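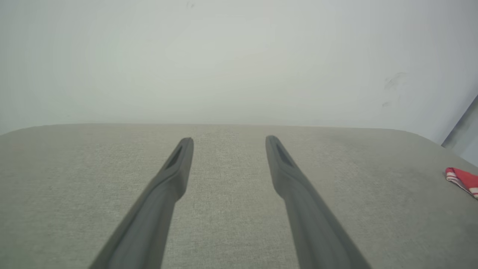
mosskeeper
I'd take the river towns first, every time. Three of us played Samorar again last night and the person who grabbed Llanos and the two towns downstream of it on turn one won by a mile. Again! I love this game to bits, we've had it out maybe nine times since February, but I'm starting to wonder if going first is just better.

Alcides Cáceres
Original post was mine, so let me put the question properly now that a few of you have shown up. We play mostly at three, sometimes at four. Same as mosskeeper, the opening draft decides a lot at our table. My final scores from the last game were 187, 133 and 131, and the 187 was the river player. I had such a good time losing that I asked for a rematch on the spot, but I'd like to know if I'm missing a way to fight back from the hills.

For anyone who hasn't played: you draft three starting towns, then run your salt, wool and clay along the roads and the river for 12 rounds. River moves cost nothing downstream. Hill towns make more goods but everything has to be walked out.

pennyfarthing_dan
You are missing something, and it's the toll rule! Page 14, the gray box. If you hold both ends of a bridge, the boat player pays you one good each time they pass under it. Our group skipped that for our first five games because the box looks like flavor text. Once we put it in, the river stopped winning so much and the bridges turned into the best fights on the board.

mosskeeper
Wait. One good per boat or one good per trip?

pennyfarthing_dan
Per boat. So if they send three down in a round they pay three. It adds up so fast.

mosskeeper
Oh no. We've been doing it per trip. I'm going to have to call my sister and tell her that her winning streak is off the books.

quillon
I don't agree that tolls fix it. We've always played per boat and the river still takes maybe two games in three here. A good river player just waits till round four, when you've spent your wood on the second bridge post, and then sells at Llanos instead of going all the way down. You never see a toll and you're out four wood.

I still think it's a wonderful game. I just think the draft needs a bid.

Alcides Cáceres
A bid how? Points or coins?

quillon
Points. Everyone names how many points they'd give up to draft first, going around until all but one pass. We usually land somewhere between six and nine. It takes two minutes and it makes the first choice feel earned. Try it once and see if you like it.

pennyfarthing_dan
I've tried it and I didn't care for it, sorry! New players have no idea what to bid, so they either pass right away or throw away 15 points and feel awful. If everyone at the table has played a lot, sure.

And on selling early at Llanos: the price there drops by two after the first sale of the round. If the hill player dumps one clay there before the boats arrive, the early sale is worth almost nothing. You have to be willing to lose a little on that one clay. I find that most people aren't, and then they blame the map.

quillon
Fair point on the clay. I don't think I've ever seen anyone do that on purpose. You do need to be ahead in turn order though, and the boats act first on even rounds.

pennyfarthing_dan
Even rounds, yes. So do it in three and five. Five is the big one.

tansy_w
Chiming in for the hills! I've won four of my last six from up there and I don't even bother with bridges. Take Millside and whichever wool town is left, then build carts, carts, carts. By round seven I'm moving six goods a turn on the road and I don't care what the boats are doing. Wool contracts are worth 50 for the full set if you finish before round ten, and I've never had anybody race me for them.

The start is slow, I'll give you that. You sit there in round three with two carts and a pile of wool you can't sell and it looks terrible. Stick with it – it pays off so suddenly that people put their drinks down.

Alcides Cáceres
Millside! I always skip it because of the bad road. How do you get out of there before round five?

tansy_w
Pay for the road. Three wood, round one, before anything else. Everybody hates doing it because it scores zero. But then it's yours and nobody else can build along it without giving you a coin.

quillon
Does that hold up at four players? At four I'd expect somebody else to be sitting on wool.

tansy_w
Less often, yeah. At four I've won it once and come in last once. Last was my own fault, I got greedy and went for clay too.

mosskeeper
Side question while the experts are here. Has anyone tried the Rokutex card trays? Our box is a mess and setup takes us longer than the first three rounds.

pennyfarthing_dan
Egg carton for the goods, sandwich bags for the cards. Works great and the lid closes.

Alcides Cáceres
Reporting back: we played at three with tolls per boat and no bid. I took Millside, paid for the road and got the wool set in round nine. Final was 162 to 158 to 140, and the river player came second. We combined for well over 300 just between the top two, and it was the closest game we've had by far! My neighbor has already claimed Millside for next time, so I guess I'm trying the boats.

quillon
Good game! Dump a clay at Llanos before your neighbor thinks of it.

mosskeeper
My sister says the streak stands, by the way.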